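Work > Automation > Interviews

Tretus Puts a Paving Sweeper on the Plaza Crew

Lâm Hoàng supervises grounds at Brandstead, where the paving has been swept by a Tretus machine since May. The contract covers 4,000 square meters. Before that, three people swept it by hand on the early shift.

"The route file took longer than the hardware," Hoàng said. "Square tiles in two colors look the same in every direction. We had to give it the edges: the hedge, the grass, the trees. Once it had those, it held its line."

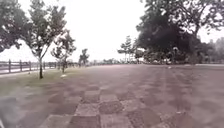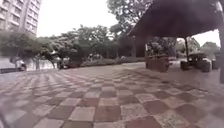
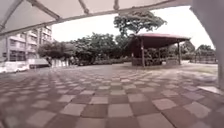 Paving and tree line at Brandstead.

Crew size is unchanged. Đạt Từ, who swept for 10 years, now checks the overnight log and covers the sections the machine skips.

"It leaves a strip along any curb or post," Từ said. "I do those with a broom. My shoulder is better. I walk less, and I read a screen more than I want to."

He logged 63 stops in the first month, most of them for wet leaves on the intake. Each one means a manual restart. Hoàng wants that task written into the job grade. The request is still open.

"The pay scale says sweeper," he said. "What Từ does in the morning is fault handling. Those are different lines on the form."

Training took up to three days per person. Brush changes are done in house.

Comments

Kim: What happens to the early shift in winter? Same start time?

sterkar_ops: We see the same strip along posts. A side brush helped a little.

Contact | Copyright 2022 | Back to top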